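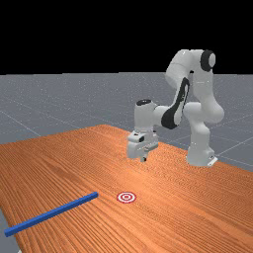
Den Stab auf die Zielscheibe schieben, mehr nicht

Robotik & Alltag | Reportage
4. Juni 2025, von Delia Enache
Zuletzt aktualisiert: 4. Juni 2025, 15 Uhr

Ich gebe zu, ich hatte mir das leichter vorgestellt. Ein blauer Stab, ein rot-weißes Ziel auf der Holzplatte, dazu ein weißer Arm, der nur simuliert ist – was soll da schiefgehen? Bei Neston drückt man mir einen Controller in die Hand, und schon bin ich Lehrerin. Der Roboter soll lernen, wie man den Stab auf die Zielscheibe bringt, und zwar von mir (ausgerechnet!).

Mein erster Versuch: Der Greifer saust am Stab vorbei. Beim zweiten erwische ich ihn am falschen Ende und drehe ihn wie einen Uhrzeiger vom Ziel weg. Das Fiese ist die Tiefe. Auf dem Bildschirm sieht alles ganz nah aus, dabei hängt der Greifer am Anfang noch ein gutes Stück hinter Stab und Ziel. Also erst nach vorn, dann runter, und bitte nicht gleichzeitig, wenn man so zittrige Daumen hat wie ich.

65 Durchgänge stehen für den Nachmittag auf dem Plan, nach 20 brauche ich Kaffee. Immerhin läuft es da schon besser! Ich schiebe in kleinen Stupsern, setze neu an, korrigiere. Mein Betreuer löscht trotzdem 3 Aufnahmen, weil ich mittendrin überlegt habe. Langes Zögern lernt die Software nämlich mit, und dann steht der Arm später genauso ratlos herum wie ich.

Auf echter Hardware übt man bei Neston erst, wenn die Simulation sitzt. Im Januar haben sie damit angefangen, und der Kollege am Nebentisch steuert inzwischen einhändig und isst dabei Brezel. Ich bleibe lieber bei zwei Händen. Die restlichen Durchgänge mache ich nach der Pause.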